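March, a little after nine in the evening

I have been meaning to write all week and kept falling asleep over my book instead, so tonight I made a pot of tea and sat down at the kitchen table before I could talk myself out of it. The rain has let up. I can hear the gutter still dripping onto the back step, and I suppose I will have to call someone about that gutter before summer.

The big news is that I finally drove out to Gradudville to see Ingrid. It is 103 miles door to door, and I had built it up in my head as such a long trip, but I had the radio on and the hills were just starting to go green, and I was there before I had finished thinking about everything I wanted to tell her. She came out to the driveway in her slippers and we hugged so long that the neighbor's dog got bored and stopped barking!

We have been friends for 34 years now. We worked that out over lunch, going back to the winter we both rented rooms on Van Dusen Street and shared one decent coat between us for job interviews. She still remembers the coat better than I do (gray, with a belt, and a lining that kept coming down in the back). I remember mostly the soup we lived on.

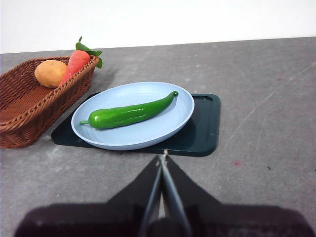
After lunch she got out the letters. I had no idea she had kept mine, every one of them, even the silly ones I wrote on the backs of receipts when I was working nights. We read them out loud and laughed until my ribs hurt, and then we came to the one I wrote after Dad's funeral and neither of us could finish it. She put the kettle on and we looked out at the yard for a while — it was nice, just being quiet with somebody.

Corinne called while I was there, wanting to know if we would both come up to the lake in the summer. Ingrid said yes before I had even opened my mouth. I would like to go. I worry about my knee on those steps down to the dock, but Everett put in a railing last year, and I can always take it slow.

I got home after dark with a jar of her plum jam on the seat beside me. Must remember to mail back her umbrella.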